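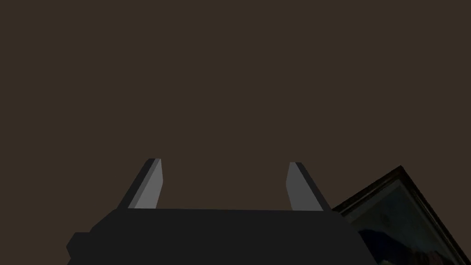 Rendered view with a gripper against the brown backdrop, framed picture at lower right.

Progress report to the Bendine arts fund, July

Inking on the Gristdale comic is on schedule. Of the 142 pages in the approved script, 44 are penciled and 15 are fully inked and lettered. Matúš Beneš is drawing all of them on 11 by 14 board, same as the pitch pages.

We changed two things after the spring review. Chapter 2 now opens in the ferry office, which cost us a splash page but gave the older sister a proper entrance. Her coat is also redrawn with a plain collar. The checked one took too long to ink and went muddy at print size.

Color tests are done for chapter 1. Tronine ran proofs on the uncoated stock and the blues came back dull, so the night pages will be lightened before the next set. Ngubane has agreed to letter the rest of the book at the rate in the original budget.

Spending is within the grant. Paper and ink came in under the estimate; scanning went over -- the large boards have to be done in two passes -- and the difference has been moved from the travel line.

Next period: finish pencils on chapter 3, ink the ferry sequence, and send you the revised cover sketch for approval.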